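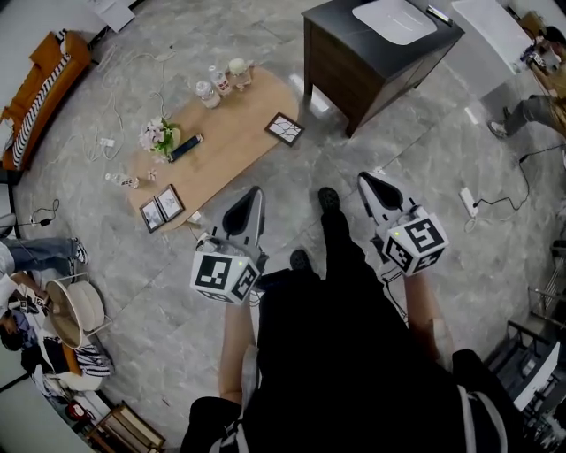
Operador/a de demostraciones con pinzas manuales

Empresa: Skedora, servicios de limpieza y preparación de alojamientos
Centro de trabajo: Grillham, edificio de apartamentos, y sala de prácticas anexa
Plazas: 11
Jornada: 32 horas semanales, turno de mañana o de tarde
Contrato: indefinido, con periodo de prueba según convenio
Fin del plazo de solicitud: 24 sep 2026

El puesto

Skedora prepara a diario los apartamentos de Grillham entre una estancia y la siguiente. Desde mayo, parte de la recogida de salones se está pasando a robots de dos brazos. Para que esos robots aprendan a recoger una mesa o guardar un mando, alguien tiene que hacer antes la tarea muchas veces, con una pinza en cada mano y el equipo de registro en marcha. Ese es el trabajo que se ofrece.

La persona contratada repetirá tareas domésticas corrientes en salones amueblados: mover botellas, marcos de fotos, flores y objetos pequeños de una mesa a otro sitio, recoger lo que haya en el suelo, ordenar cojines y mantas. Las pinzas se manejan de pie y con los dos brazos. Llevan marcadores impresos que deben quedar limpios y a la vista. En cada sala trabajan varias personas y se rota entre grabar, colocar los objetos y descansar.

Tareas principales

Grabar las secuencias del listado diario, a ritmo normal y sin gestos añadidos.
Devolver los objetos a su posición de partida, o a una distinta si el listado lo pide.
Anotar las tomas fallidas y el motivo (objeto caído, cable enganchado, marcador tapado).
Revisar pinzas, cables y alimentación al empezar y al terminar el turno.
Dos veces al mes, acompañar a un robot en un apartamento y apuntar en qué momentos hay que intervenir.

Qué cambia para la plantilla

Seis de las plazas están reservadas a personal de limpieza que ya trabaja en Grillham. Quien pase a este puesto conserva la antigüedad y el grupo profesional, y puede volver al anterior durante los 3 meses siguientes si lo solicita por escrito. La vacante de origen no se amortiza en ese tiempo.

Los robots se encargarán de la recogida de salones. Baños, cocinas, camas y revisión final siguen a cargo del personal de limpieza. El número de apartamentos por turno se volverá a negociar con la representación de la plantilla antes de que los robots trabajen en las plantas altas. Hasta entonces se mantiene el reparto actual. Lo acordado hasta ahora está en el tablón de la entrada de personal.

Las grabaciones se usan para entrenar los robots. No se utilizan para medir la productividad individual, para sancionar ni para fijar horarios. En ellas pueden verse manos, ropa y calzado, y también compañeros que estén en la sala. Antes de incorporarse se firma una autorización de imagen, que puede retirarse en cualquier momento. Si se retira, se asignan tareas sin grabación dentro del mismo puesto.

Requisitos

Poder trabajar de pie, con descansos, y sujetar una pinza en cada mano.
Entender instrucciones escritas en español.
Orden al anotar. El registro se lleva en una tableta y se enseña a usarla.
No se pide titulación ni experiencia con robots.

Se valorará haber trabajado en limpieza de alojamientos, almacén, montaje o cuidado de personas. Las personas zurdas son bienvenidas, hay pocas en el equipo y el listado de secuencias las necesita.

Condiciones

Salario de convenio más complemento de puesto.
Pausa de diez minutos por cada hora de grabación, computada como tiempo de trabajo.
Calzado cerrado obligatorio, a cargo de la empresa. Se trabaja con cables por el suelo.
Reconocimiento médico de muñecas, hombros y cuello al entrar y una vez al año.
Formación inicial de una semana, pagada, con Kagiso Magagula como responsable de sala.

Cómo presentarse

Personal de Grillham: basta con entregar el formulario de cambio de puesto a Seren Gape, en la oficina de planta baja. No hace falta currículum.

Candidaturas externas: currículum de una página y turno preferido, en el mostrador de Skedora en Grillham, a la atención de Nomvula Adams. Indicar la referencia "Salones 39".

Las personas preseleccionadas harán una prueba práctica de una hora en la sala, que se paga aunque no termine en contratación. Consiste en aprender a coger y soltar objetos con las pinzas y completar una secuencia corta. Se puede ir acompañado de un representante sindical.

Las dudas sobre turnos y cambio de puesto las atiende Seren Gape. Las relativas a las grabaciones y a la autorización de imagen, Ostap Kobzar.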